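Last updated: March
Reading time: 7 min

Got in before eight because I'd woken up thinking about timestamps, a stupid thing to wake up thinking about, and by the time the kettle had boiled I'd convinced myself I knew what was wrong with the tracker. I didn't, quite, but I was close enough to be smug until lunch.

So, the story so far, for when I read this back in a year and can't remember a word of it. All last week the grasp poses coming out of Fekholm looked lovely on the screen and then the arm would go to a spot slightly to one side of them. Only when it was moving, mind. Park it, let everything settle, ask again, and the pose was bang on. I blamed the calibration first (everyone blames the calibration first) and redid the whole hand-eye routine, and the new answer was so near the old one that I felt a bit silly for having spent an afternoon on it.

What I'd woken up with was this: we stamp the camera frames when they reach the perception process, and we stamp the joint states when they leave the controller. Two different ideas of "now". The controller runs at 1,000 Hz so its version of now is very fresh indeed. The camera's version has been through the driver, a cable, a colour conversion and a queue that I wrote myself two summers ago and had forgotten was there. I put a print at each end and the gap was 17 milliseconds. Not a lot if you're standing still! Quite a lot if your wrist is sweeping over a bin and you're asking where the camera was when it saw the thing.

The fix was four lines, and two of those were a comment. I pass the capture time through from the driver and look up the arm pose for that moment instead of grabbing the latest one. Ran it back over yesterday's logs and the board poses stopped smearing. I did a small lap of the room.
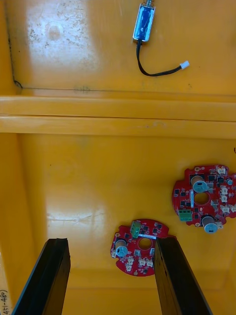 Then Patricio Iturra came in, looked at my plots, said "nice", and asked what happened when the lookup fell between two samples. Nothing good, was the answer. It took the nearest one. At that rate you'd hardly notice, but he has a way of leaving a question lying about until you trip over it, so I put proper interpolation in and wrote a test for it. The test failed. I'd got the quaternions the wrong way round for the short path, so every so often the wrist would, on paper, spin most of the way round and back between two samples. Glad that was on paper.

Mid-morning was all glare. Yellow plastic has been a pain from the start, because the shiny patches go nearly white and the segmentation decides there's either an object there or a hole in the world, depending on its mood. I've been masking anything too bright, and that works until the bright thing is the metal frame of a solenoid, which we do rather want. Tried a different approach today: keep the bright pixels, but hand them down the line with a low confidence, and let the pose fitting decide whether they line up with an edge it believes in. It's slower. It's also the first version where a streak of light on the floor of the bin doesn't get its own grasp candidate.

The red boards are the easy ones, as far as colour goes. Red on yellow, round hole in the middle, you'd think a child could do it. Telling which way round they are is where it gets fiddly. The outline has all those notches and tabs, and the fitter likes to settle on a rotation where most of the notches agree and then refuse to budge. I've added the green terminal block as a second cue. If the outline says one thing and the green blob says another, it starts again from the blob. Crude, but I went through the log by hand and agreed with nearly every answer it gave, and the ones I didn't agree with were boards half out of view, where I'd have been guessing too.

Lunch was soup. I read the Jurel change notes while I ate it and got bean on the keyboard.

Afternoon, then: planning. Jurel had been treating the bin as one open box, because that's how I'd modelled it back when I was in a hurry. The ridge across the middle simply didn't exist as far as it was concerned. It would cheerfully plan a low slide from one compartment to the other, straight through solid plastic, and the only thing saving us was the height limit I'd set for quite another reason. I've now put the ridge in as a pair of boxes with a bit of padding. Straight away the planner started failing on anything close to it, so I took some of the padding off, and then some more. I've ended up at 3 mm, and I'm not convinced I like it. Made a note to come back when I've got a clearer idea how much the pose error has shrunk since this morning's fix. It'd be daft to tune a margin against an error that's no longer there.

The bigger argument was about wires. The solenoid's body is a neat little rectangle and the planner is happy with it. The cable coming out of the bottom of it is a different matter, because it goes where it pleases. My view: treat the cable as something to avoid, fatten it up, keep the fingers out. Patricio's view: if you do that you'll have no grasps left, because the fattened cable eats half the space next to the body. We tried his way on the logged scenes and mine on the same lot. Mine threw away 26 candidates that his kept, and when we stepped through them, most were perfectly sensible grasps. So he wins that one, mostly. What we've gone with is a cost for closing on the cable, with no outright ban. A grasp that touches it has to be a good deal better in every other way to get picked. I wrote that up in the design notes and gave him the credit, through gritted teeth.

Cisternas got a bit of love too. It's our little replay viewer and it has been limping along since I moved the message formats. The slider works again, and I added a toggle that draws the planned fingers over the camera view so you can see what the planner thought it was going to do next to what the wrist camera got. I should have done that months ago. Ten minutes of looking at it showed me the drawn left finger was leaning differently from the real one, and that came down to a sign in the gripper model. A sign! It's been in there since before the Sustemdale demo — and we stood in front of people with that.

By four I was on the tray, where I had to unlearn most of what I'd settled about the bin. Polished steel doesn't glare so much as repeat things back at you. The rim picks up bits of whatever's nearby, and the depth along it is nonsense, so I've stopped asking for depth there at all. The rim is a known shape in a known place; the planner can have it from the model and ignore the camera. The paper is a gift by comparison. White, flat, dull, and things on it throw soft grey shadows that the segmentation mostly leaves alone now that it has its confidence numbers. I say mostly. The shadow beside the solenoid got merged into the solenoid a few times before I nudged the threshold, and then of course I had to go back and check I hadn't broken the bin again. I hadn't, much. 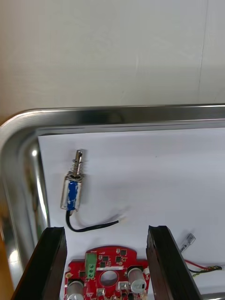
The tray through the wrist camera: red board between the fingers, solenoid upper left, loose ends of wire over on the right.

The upright pose for the solenoid needs more thought. When it's standing up on end, the top-down candidates all want to come down on the plunger, because from above that's a nice shiny bit with clear sides. I don't want the plunger. There's a spring round it and it moves, which makes it about the worst handle on the whole part. For now I've marked that region of the part model as no-go, and the side grasps rise to the top of the list as they should. The trouble is that the side grasps need more room at the bottom, and the bottom is where the cable comes out, so we're back at Patricio's cost function and whether the weight I picked at two in the afternoon was any good. Tomorrow's problem.

Also for tomorrow, before I forget:

The controller still gets a fresh target every time perception updates, even when the pose has barely shifted, and you can see it in the velocity traces as a sort of nervous shiver. A deadband would calm it down. Patricio wants a proper filter. I want a deadband and to go home.

Move the calibration file out of my home folder. It has been there since I set it up and I only noticed because he asked where it lived and I had to mumble.

Rerun everything with the new timestamps, the old logs as well, and stop quoting last week's numbers at people.

Find out why the planner takes longer on its first call than on any of the others. I've a feeling it's loading the meshes lazily, ridge and all, and if so I can just poke it at start-up and say no more about it.

Left at half six with the replay job chugging away. It was still light out, and I walked the long way round by the canal with my coat undone. Chips for tea.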